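Spent the whole afternoon at the Akelance open day and my feet hurt, so you're getting a thread 🧵

First off, 117 people signed up and the parking lot has maybe a third of the spots for that. I walked from the gas station on Jacobs. Bring sneakers if you go to the May one!

They split us into groups of 14. Ours got Cleiton Rangel, who runs the shelving cell and talks super fast (in a good way, I have four pages of notes and can read two of them).

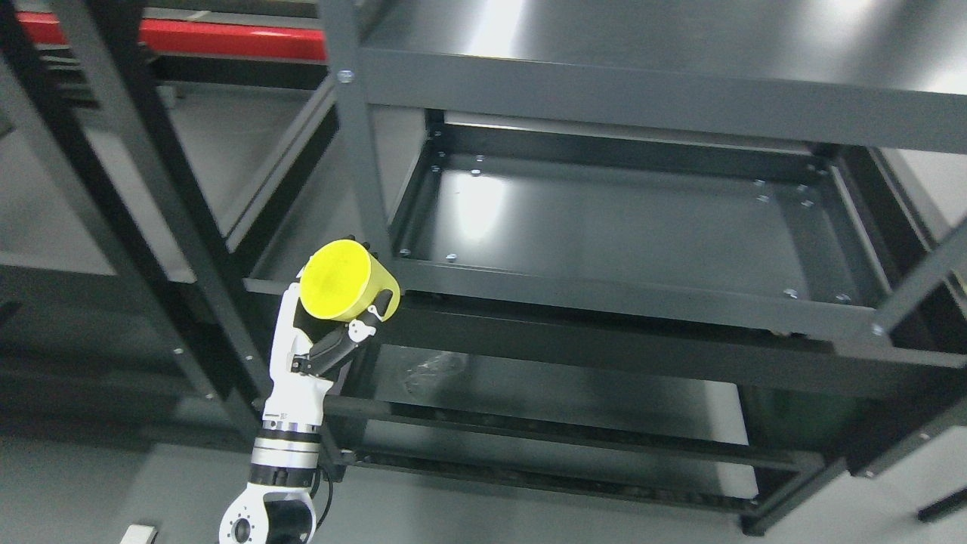 OK so grasping. I went in thinking the hard part was finding the object, and Cleiton said nope, finding it is the easy bit, it's how you hold it once you've got it. Think about a mug with the bottom facing up and the opening pointing down toward the shelves, like the yellow one. Now you have to plan the wrist turn AND keep the handle and your own fingers clear of that thick front rail. I do this every night with the dishes and have never once thought about it.

Somebody asked about the shiny black shelf tray and whether glare messes with the vision. Long answer, lots of hand waving. Short version: yes, sometimes, and they test for it.

Their goal for the mug task is 100 placements in a row without a person stepping in. Best run so far is 40. I liked that he just told us the number.

Also stopped by the Zurnby table on the way out, they make gripper pads and were handing out samples. Mine is now a coaster.

Next one's at the Drondevberg building, sign-up is already open. I'm going, who's driving?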